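Community Help > Home and Garden > Kitchens and Dining Rooms

Sliding wooden grid window: how do I cut draughts without losing the light?

Asked by Sabina Rathnayake
3 answers, 34 people found this page useful

Hello all! We have just moved into a place with a dining room I am completely in love with, and I'd like some help before I ruin it. One side of the room is nearly all window, a big sliding one with a wooden frame and a grid of small panes. The panes aren't clear, they let in a soft pale light and you can't see through them properly, which suits us as the neighbours' path runs right alongside.

The trouble is the draught. From about the end of October I can feel cold air coming in where the two panels meet, and a bit more along the bottom track. The previous owner left us a set of heavy lined curtains and they do work, but then the room is dark at lunchtime and the lovely light is the whole reason we eat in there.

Things I have tried so far:
Rolled towel along the bottom. Works, looks awful, dog steals it.
Foam tape from the supermarket on the meeting edge. The panel wouldn't close properly afterwards and the tape peeled off in a long sad ribbon.
Candle wax on the track. Panel slides beautifully now! Draught exactly the same.

I rent out nothing and own the house, so I can drill or screw into things if I must, but I'd rather keep the wood as it is. Budget is not huge. I also have a quote from a firm called Lauritsen to take the whole lot out and put in modern sealed units for a bit over 3000, and my heart sinks every time I look at it.

Is there a middle way? Has anyone done this and kept their old panels?

Answer 1, from Kaj Stougaard
Accepted by the asker

Please don't take it out! There is absolutely a middle way and it is a very satisfying job. I did mine two winters ago and I still go and slide the panels back and forth for the pleasure of it.

What you want is brush pile, the furry strip you find on wardrobe doors and patio doors. Foam is wrong for anything that slides. It drags, it squashes flat, and then it comes off in your hand as you've found out. Brush pile bends out of the way as the panel passes and springs back.

Order of work, the way I did it:

Lift the panels out first. Most wooden sliders lift up into the top channel and then swing out at the bottom. Get someone to help, because a big panel wobbles more than you'd think. Lay them on blankets.

Clean the tracks. Use an old toothbrush and a vacuum with the thin nozzle. Mine had so much grit in the corners that the panel had been sitting proud, and half my draught went away just from that. Your candle wax will have to come off too, sorry. A hairdryer and kitchen paper will shift most of it. You can wax again when the track is clean.

Measure the gap where the panels overlap. Do it in three places, top, middle and bottom, as old frames are never square. Buy pile a millimetre taller than the widest gap. I bought 5 mm pile and it was perfect for the meeting edge, a touch too tall for the bottom, where I trimmed it with nail scissors (takes ages, put the radio on).

Stick or pin it. The self-adhesive sort is fine on varnished wood if you wipe it with spirit first and leave it to dry. For bare wood I'd use the kind with a thin plastic fin and tiny brass pins. The holes are so small that you would never find them again.

Then look at the catch. If there's a latch where the panels meet, check that it pulls them together when it's shut. A loose one leaves a gap you could post a letter through. Mine wanted a slip of card behind the keeper plate and that was the whole repair.

All in, I spent less than a takeaway for four. Write back and tell us how it goes, I really want to know!

Answer 2, from Nipon Yimyam

use the shrink film that you go over with a hairdryer. you can't open the window till spring but who opens a window in winter. cheap and you can still get the light

Comment from Sabina Rathnayake: Thank you, but I do open it most mornings, the room gets steamy from the kitchen side. Might try it on the bathroom one though!

Answer 3, from Alper Başaran

Kaj's answer is the right one and I would only add a few bits from doing the same in our dining room in December, when I should have done it in September like a sensible person.

Check the small panes one at a time. Run a damp hand round the edges on a windy evening. Some of ours were rattling in their grooves and a tiny bead of clear glazing silicone sorted them. You can't see it once it is on.

About the steam: a mild draught was keeping your room dry, so once you seal it you'll notice the damp more. Bella, my wife, bakes nearly every day and the first week after I'd fitted the pile we had water running down the grid every morning. We now slide one panel open for ten minutes after breakfast and it's fine. If you have anything steamy on the worktop, keep it away from the window wall.

Curtains: if you want something for the evening, a thin blind fixed to the wall above the frame is better than one fixed to the wood. You keep the frame whole and it drops clear of the panels.

And for colour, I wouldn't sand the wood. A wipe with warm water and a little washing-up liquid, then a coat of clear oil, and the honey shade comes up gorgeous. Do a corner first. 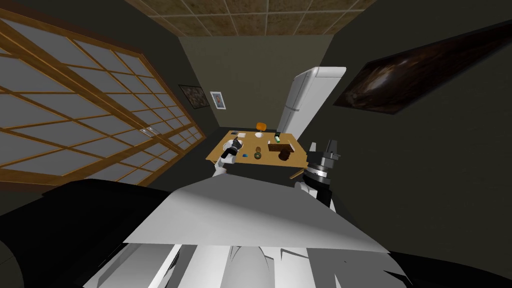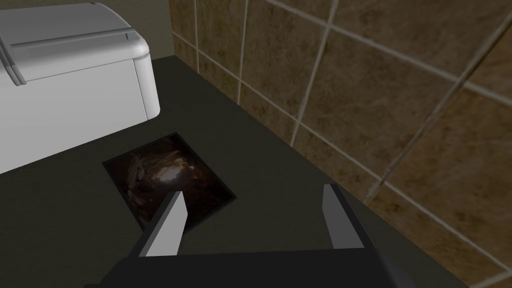
First one: the sliding window and its wooden grid, with the ceiling tiles. Second one: the white machine on the worktop.

Comment from Kaj Stougaard: Oh, that grid! Lovely. Good tip about the rattling panes, I missed that one and will go round mine this weekend.

Comment from Sabina Rathnayake: This is wonderful, thank you both. Pile ordered, towel retired. I've told Lauritsen no thank you for now. Does the oil smell for long?

Comment from Alper Başaran: A day or two with the panel open. Do it on a mild morning.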